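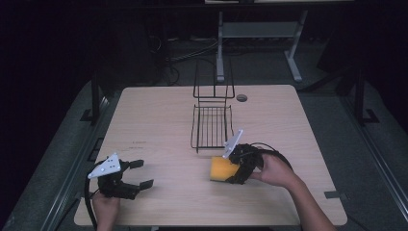

*Sponge and rack practice at the club table, with both hand-held grippers in use.*

## Robotics Club: Summer Project Update

The Dustville student robotics club is past the halfway point of its summer project, which is to teach a two-armed robot a short list of kitchen chores. The club picked dishes first. Members voted in April, and "put the sponge away" beat "fold a towel" by a single vote.

Most of the work so far has been done by hand. A student holds a gripper in each hand and does the chore the way the robot will later be asked to do it. Each run is saved as one demonstration. As of this week the club has 1132 demonstrations saved, and the goal is 1610 before school starts.

Delyth Maddocks, who runs the summer sessions, has split the students into teams of two. One person works the grippers and the other keeps the log and resets the table. They trade places after every six runs — wrists get tired faster than you would expect. New members should plan on a full session of practice before any of their runs are kept.

The log matters more than people think. In July we had to throw out 178 runs with no starting position written down. Please fill in every column, even when the run went badly. A run where the sponge is dropped still gets a line, with a "D" in the last column.

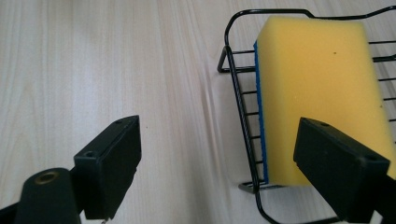 Setsuko Shibata and Neusa Miranda have been working on approach angles. Their advice is to open the fingers wide and line up with the long sides of the sponge before closing. Coming in at a slant tends to push the sponge into the wires, and then it takes two or three tries to get a grip. Neusa has written this up on one page and copies are in the blue binder.

Mitsuko Sugiyama is handling the software side. She trained a first version of the model on the early runs and tried it on Flurko, the club's robot. Flurko reached the rack most of the time but let go too soon. She thinks the early runs were too much alike, so for the rest of the summer teams should move the rack a little between runs and turn it now and then.

A few reminders:

- Check that the table clamp is tight before you start.
- Keep the gripper cables behind your wrists.
- Wipe down the finger pads at the end of the session.
- Sign out with Delyth if you leave early.

The club will show its work at the family open house, and there will be time for visitors to try the grippers. Students who want to help at the table can put their names on the list by the door. Tsutomu Fukuda is looking for two people to work on the poster and can be reached through the club mailbox.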